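Tondine Camera Strap Review

I have carried cameras around my neck for longer than I'd like to admit, and for most of that time I just used whatever strap came in the box. Then my friend Fiifi Amissah let me borrow his Tondine for an afternoon walk in June, and well, I ended up buying my own that same evening!

The webbing is soft and wide, and it doesn't bite into your collar even with a heavy zoom hanging off the end. I wore mine for 17 days on a trip with two lenses and a lot of stairs, and my shoulder was perfectly happy. The slider moves easily with one hand – pull to shorten, push to let it out – and it goes all the way to 44 inches, plenty for wearing across the body over a coat.

My only real grumble is the pair of little clips. They are stiff when new, and I broke a fingernail on them (twice). Mine loosened up after three weeks or so of fiddling. I also wish it came in a nice dark green, but that's just me.

Indoors I keep it short and snug, so the camera stays put against my ribs until I want it.
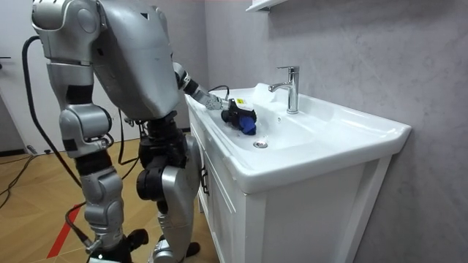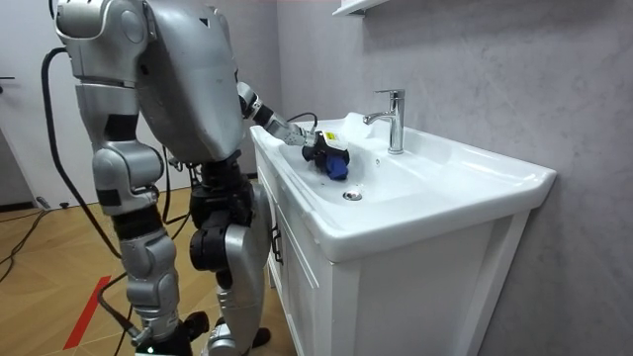

How it compares with the Furkalura

The Furkalura is thinner and rolls up smaller in a bag, and if you shoot with a light camera you may well like it better. For anything heavier I'd go with the Tondine.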